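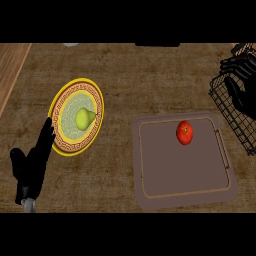

Home recording tips, quick ones

Vocals sound boxy? Hang a thick blanket behind the singer, not behind the mic. Closet full of coats works too.

Click track – set it before anything else. Ours is at 116 for most demos. Write the tempo on the tape box or in the file name, you will forget.

New strings: stretch, retune, stretch again. 3 or 4 rounds. Then record.

Hum on the keyboard line? Swap the cable first. Then try a diffrent outlet. Fridge off while tracking, and put your car keys in it so you turn it back on.

Backing vocals: double them, pan wide, pull the s's off all but one. Got that from Yolandi Botha at a Wonembridge session and still do it evry time.

Back up before bed.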